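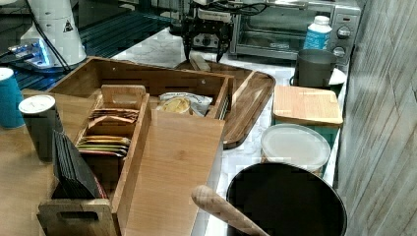

Lisgate Kitchen Manipulation Set: README and planning notes for equipment

Last update: March 13, 2026

1. What is in this repository

This repository contains the recordings and the cost sheets of the Lisgate kitchen work. The recordings show a gripper working over a kitchen counter with ordinary household things on it: a toaster oven, a mug, a tray, boxes with lids, a pot. The cost sheets show what we bought for this work, what we borrowed, and what we want to buy in the next budget period.

We publish both together. When we planned our own station we found many datasets, but very few of them said what the station needed in money and in weeks. If your group is preparing a similar purchase, you can start with section 4.

2. Contents

recordings/ contains 237 episodes, one folder for each episode
objects/ the object list, with purchase price and supplier type
budget/ three sheets: first_purchase, running_costs, next_period
notes/ the operator notes, not corrected for language

The episodes have between one and four task steps. The task text is written by the operator before the episode starts. If the operator did a different thing than the text says, the episode stays in the set and has the flag text_mismatch. There are 14 episodes with this flag.

3. Objects

The object list has 63 entries. Most of them are from normal shops, and a few came from the kitchens of the team. In the planning we gave too little money for objects. We thought of them as a small item, but mugs break, packets get crushed, and lids get lost or do not close well anymore. Please plan a replacement line from the first month.

Things with loose parts cost the most time. A wooden box with a sliding panel is cheap to buy, but it must be set back to the same position before each episode. Count this as operator hours in your budget and do not put it under objects.

4. Equipment and budget

The sheets are divided in the following way.

first_purchase: arm, gripper, mounting, computer, cables, counter and cabinets. The counter was ordered from Gikier and the mounting from Riviere. The mounting came late, and for this time the arm stayed in its box. We recommend to order the mounting first, also when the arm is not yet decided, if the supplier accepts a change of the top plate.

running_costs: finger pads, spare cables, objects, cleaning, operator hours. Operator hours is the biggest line in this sheet. We had 15 percent of the total as reserve, and we used all of it before July.

next_period: a second gripper of the same type, a cable guide, and storage shelves. The second gripper is not for a second station. It is for the days when the first one is in repair.

All prices are without tax. Shipping is a separate column. Discounts for universities are already taken out, so your offer can be lower or higher than ours.

5. What we would plan differently

Ask for the repair time in writing before you sign. Our offer had a warranty but no repair time.
Measure the door and the elevator. The counter was delivered in one piece.
Buy the storage together with the counter.
Keep one person responsible for the orders. In the first weeks two of us ordered the same cables.

6. Limits

All recordings are from one kitchen station, with one type of gripper. The counter has a marble pattern and some objects are reflective, so please be careful with depth data near them. The prices are from one country and one year.

7. License and use

Recordings: free for research use, with citation. Budget sheets: free for any use. The upload and the mirror are managed by Hosteo; if a download stops, try the mirror link in notes/ before opening an issue.

Known problem: in first_purchase, row "cables" is counted in two sums. It will be corrected in the next version.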